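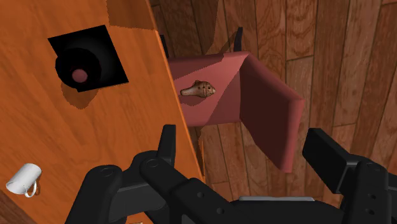

fencerow replied:

I read the whole inspection report on Sestar and I still don't see what people are celebrating. A roadside zoo gets written up again, pays a fine, and stays open. How is that different from last year?

12 February 2020

marshhen

It's different because the amount is bigger. The last one was 641 dollars. This one is 3,000.

fencerow

For a place that sells out its parking lot all summer. They make that back on goat feed.

tallgrass_95

You're both skipping the part that matters to me. Three of the citations are repeats. The shade structure for the lynx, the drainage in the otter pen, and no written vet program. If the same inspector writes the same sentence in January that was written the year before, then somebody decided a warning was enough the first time. I'd like to know who signed off on that.

oldmilkroad

I live ten minutes from Sestar and I've been going since my kids were small. The lynx has shade. It has a whole shed. The report says the shade was "insufficient at the time of inspection," and that can mean one sheet of tin blew off. I'm not saying the place is perfect, but some of you talk like you've been inside the fence.

tallgrass_95

I have been inside the fence. I paid my 12 bucks same as you. The shed door was shut the afternoon I was there and the cat was lying along the wire.

oldmilkroad

One afternoon.

tallgrass_95

Sure, one afternoon. And the inspector had one morning. How many do you need?

Prestix_skeptic

Can we talk about where the animals would go? Every time this comes up somebody posts "shut it down" and then the thread goes quiet on the next step. The petition says they'd be moved to Feneck. I went looking for anything on Feneck and found a donation page, a mailing address and a newsletter that stops two years ago. No license number that I could find. Maybe it's a great place. I'd want to see it before I sent a lynx there.

marshhen

Feneck took in the two bears from the Major sale. They're legit.

Prestix_skeptic

They said they took them in. Has anyone seen those bears since?

marshhen

It's a sanctuary, it's not open to the public. That's kind of the point.

Prestix_skeptic

Which is also what I'd say if I didn't have any bears. I'm not accusing them, I'm asking for a license number and a vet's name on paper. We ask Sestar for that, so we should ask everyone.

fencerow

Agree with this, and I signed the petition.

quietcreek

Long time reader. A few years back I worked one season at a different place (not naming it) and the owner always knew when an inspection was close. I don't know how. Gravel would show up, the water tubs got scrubbed, and the worst enclosure got a tarp and a "under renovation" sign. So when a report does list problems, I tend to figure that was the cleaned-up version.

oldmilkroad

Or it's a different place with a different owner, like you said.

quietcreek

Fair enough. I'd still ask for the vet records. They either exist or they don't.

marshhen

I sent a records request for the otter paperwork last week. Got an auto reply and a case number. I'll post whatever comes back – even if it makes Sestar look good.

fencerow

I'll believe it when there's a PDF. Last request I made took 95 days and half the pages were blacked out.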